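Hallico Shelf Set – README

Read me first, please, all the way down if you can stand it!

Welcome to the Shelf Set, the recordings our student club made over one spring term with our two-armed robot. We are the Brakumo club, mostly second-year students and a few stubborn people who should have graduated by now, and this is the first collection we have ever put out for other clubs to use. We learned a great deal from other people's files when we were starting out, and we hope ours will save somebody an evening or two.

What the project is

The task is putting books away. A driver sits at the controls and moves both arms by hand, and the robot records what its head camera sees along with the positions of its joints. We picked books because everyone in the club could bring some in, and also because they are much harder than they look. A hardcover behaves nicely once you have hold of it. A book in a slippery plastic cover slides, bends the light in funny ways, and has a habit of turning just as you close the fingers. Aravind Alva wanted to start with blocks, and for the first few evenings of April I think the rest of us secretly wished we had listened to him.

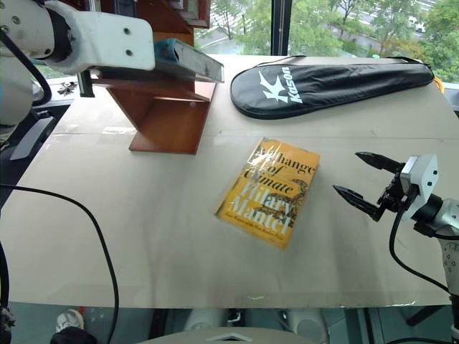
There are 45 episodes in this release, each one a single try from start to finish. Of those, 21 were driven by people who had never touched the controls before that week, and we kept them in on purpose. New drivers pause, back up, come in from odd directions and try again, and Chantal Campbell (who did most of our training runs, and deserves a medal for it) found that the hesitant ones were very useful to her. If you only want the smooth ones, filter on the driver column, explained further down.

How we set up the table

The table is covered in a pale sheet that we never managed to get completely flat. Please don't assume the creases are in the same place from one episode to the next! We changed the sheet when it got too scuffed, and we did not write down when. Things other than books are part of the setup too. A racket cover is a nice big dark shape to plan around, and Sorin Sima, who also plays for the Gavrilă badminton club, is very generous with his.

Daylight comes in through the big window behind the table, and we did nothing to control it. We talked about blinds for ages and then the term was nearly over. Expect glare on anything shiny, and expect it to move between a session at 10 in the morning and one at 4 in the afternoon.
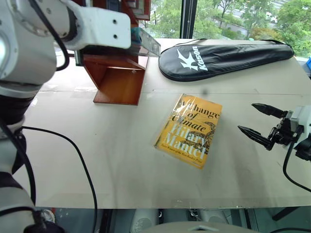 Yellow Hilary Mantel book in its clear cover, with the racket cover behind it and the right gripper open.

What is in the folder

episodes – one subfolder per try, numbered in the order we recorded them. Inside you will find the head camera video and a table of joint positions for both arms.
notes – whatever the driver typed afterwards. Some are a full paragraph and some say "ok". We left the spelling alone.
index – one line per episode, with the columns listed below.
tools – 2 small scripts, one to play an episode back and one to check that the video and the joint table line up.

Columns in the index

episode: the number, matching the subfolder
driver: new or practiced
goal: what the driver was asked to do, in plain words
result: done, partly, or stopped
remarks: anything odd, often blank

The result column was filled in by Aurelia Ciobanu, who watched every single video over a long weekend with a pot of tea. "Partly" is a judgment call, and if you disagree with her she would like to hear about it (she really would, she enjoys this sort of argument).

Known problems

In a few episodes the joint table starts a moment before the video. The checking script will tell you which ones and by how much. Book titles in the goal column are typed from memory, so don't use them for anything that needs exact text. Our arms also have cables that wander across the table, and a model trained only on our files may get used to seeing them there.

Using it

Please use it for class work, club work, or your own tinkering. If you write something up, a mention of the Brakumo club would make us very happy. We would ask you not to sell it. The playback script grew out of one Marius Pîrvu wrote for our earlier Zomix project, so questions about that go to him, and anything else can go to the club mailbox. We read it most evenings during term and rather slowly over the summer.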